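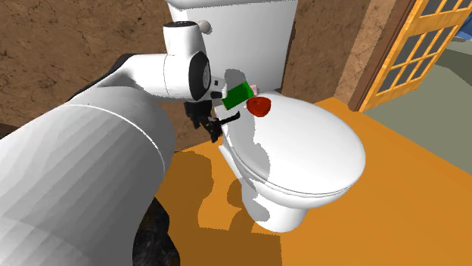 Computer rendering: a white robot arm and a white toilet against a brown marbled wall.

Newsletter > Mind & Body > Sleep

June 19, 2022
By the Colell Letter editor

Latest | Sleep | Food | Moving | Back issues | Subscribe

Naps, and why I've stopped feeling guilty about mine

I've been a napper since college, and I've spent most of that time pretending I wasn't. So you can imagine how fast I clicked when a new sleep study from the Zornholm group landed in my inbox this month!

The team followed 700 adults between the ages of 40 and the late eighties, and asked them to keep a nap diary alongside a set of memory tests (word lists, faces and names, that sort of thing). Between them they logged 3,685 naps, and I would dearly love to read the notes column on some of those.

People who took a short nap in the early afternoon did a little better on the word lists than people who stayed up all day. The long nappers, the ones who went down for 2 hours or more, didn't get the same bump, and quite a few of them said they slept badly at night. Faces and names came out pretty much even for everybody, which is a shame, as that's the one I need help with.

Now, before you all go lie down. The researchers are careful to say they can't tell which way it runs. Maybe naps help memory, or maybe people in good shape just have the kind of life where they can put their feet up after lunch. They also relied on people writing down their own naps, and I know what my diary would look like by the second week (blank, with a coffee ring).

A second group, at Fogh, is planning to bring nappers into a lab and track their sleep properly, and I'll write that up when it's out.

I tried the short version for a week anyway, on the couch, with the kitchen timer set and the phone in another room. Two of those days I never fell asleep at all and just lay there listening to the neighbor's sprinkler. The other days were lovely. I don't think I remembered any more than usual, but I was much nicer at four o'clock.

Next week I'm reading the Brundalska paper on evening walks and blood pressure. If you walk after dinner, write and tell me how far you go and whether the dog gets a vote.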